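Upendo Waweru had photographed weddings for eleven years before she was asked to do one in Kullthorpe, and she got there two hours early because she did not trust the road.

The groom's father let her into the hall. His name was Ojārs Lukoševičius and he was already in his good suit, with a dish towel tucked into the collar so he could eat a boiled egg over the sink. He told her there would be 211 guests. The couple had told her 90.

"Cousins," he said. "From Albridge, mostly. The bus gets in at three."

She walked the garden behind the hall and looked for a place to put 211 people. There was a slope with a stone wall at the bottom. If she stood on the wall and the tall ones stayed back, it could be done. She marked the ends of the rows with tent pegs and went inside to find the bride.
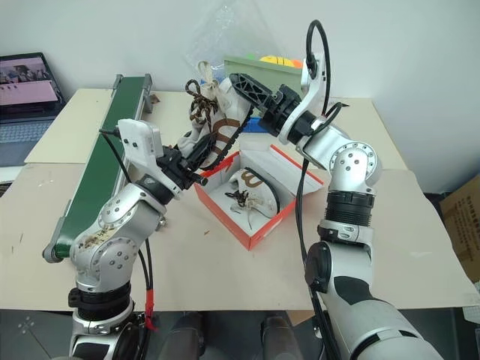 The bride was called Mugo by everyone, even her mother, and she was sitting on the floor of the upstairs bedroom in her dress, with her bare feet straight out in front of her. Her heels had come from a shop in Hetent and she could not walk in them. She had tried on the stairs, twice, holding the rail. What she wanted was her sneakers, the white ones with the dark brown and black laces, and her mother was standing against the closet door so she couldn't get to them.

"Tell her," the mother said to Upendo. "Tell her they'll show in the pictures."

Upendo looked at the hem. It reached the floor and then some.

"They'll show when she sits down," she said. "And on the stairs. I can shoot her standing if you want. It's a long day to stand in those heels, though."

The mother thought about it. A car door closed outside, then another. She moved over.

Upendo took one picture of Mugo tying the laces. The dress was bunched up over her knees and she had her tongue between her teeth.

The bus came at twenty past three. Ojārs met it in the road with the towel still in his collar, and Upendo got that too, before his sister pulled it off him. The service ran long. By the time the cousins were on the slope the light had gone low and yellow, and more than 26 of them were children who would not stay inside the pegs.

She climbed onto the wall. Mugo was in the middle of the front row with her husband, holding her skirt up out of the wet grass with both hands.

"Let it down?" her mother called from the second row.

"Leave it," Upendo said, and raised the camera.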